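Looking after painted furniture

Painted bedroom furniture gets harder use than people expect. A dressing table sees hairspray, spilt foundation, hot tongs and damp cups, often all before eight in the morning. Most of the damage can be put right at home with things from under the sink, provided you start with the mildest method and work up.

Everyday dusting

Use a soft, dry cloth on flat tops and a clean paintbrush on anything carved. An old one-inch brush with natural bristles is best. Wrap the metal band in masking tape so it can't scratch. Work from the top down and knock the dust out of the brush as you go.

Avoid spray polish on painted wood. It leaves a film that goes yellow, and if you ever want to repaint, the new coat won't stick over it.

Washing

Twice a year is plenty. I do ours in February and again at the end of summer. Put a teaspoon of washing-up liquid in a bowl of warm water, wring the cloth out until it no longer drips, and wipe a small area at a time. Follow with a second cloth and plain water, then dry straight away. Water left sitting in carving will lift the paint along the edges.

For hairspray build-up, mix one part surgical spirit with three parts water and test it at the back first. If colour comes off on the cloth, stop and go back to soapy water.

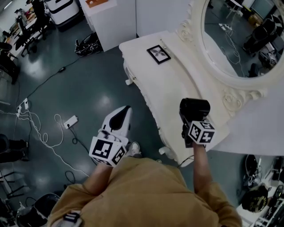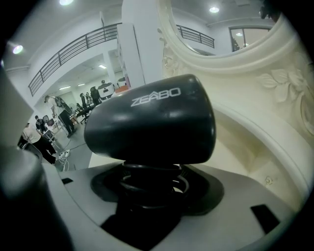 Make-up stains

Foundation and lipstick are mostly grease. Blot off what you can with kitchen roll, then dab with neat washing-up liquid on a cotton bud and leave it for 3 minutes before wiping. Nail varnish is another matter. Never use remover on paint. Let the varnish harden fully and ease it off with the edge of an old plastic card.

Sticking drawers

Take the drawer out and look at the runners. Shiny patches show where it is rubbing. A plain white candle rubbed along both runners usually does the trick. If it still sticks, sand the shiny patches lightly with fine paper, brush off the dust and wax again. Drawers that only stick in wet weather should be left alone until the room has dried out – sand them in winter and they will rattle by June.

Chips and scuffs

Small chips can be filled with ordinary fine surface filler. Press it in with a fingertip, let it dry overnight, and rub it level. For white paint I keep a small tin of Dauda satin, shade 103, and put it on with a child's paintbrush in two thin coats. One thick coat always shows. The Grolton shop sells tester pots that last for years if the lid is tapped down properly.

Scuffs from shoes along the bottom edge often come off with a pencil rubber.

Floors underneath

Glossy floors mark easily, so stick felt pads under every leg and check them when you wash the furniture. Grit works its way into the felt and then scratches just as badly as a bare foot would. Lift furniture to move it – dragging loosens the leg joints as well as marking the floor.

Last updated 2001-06-25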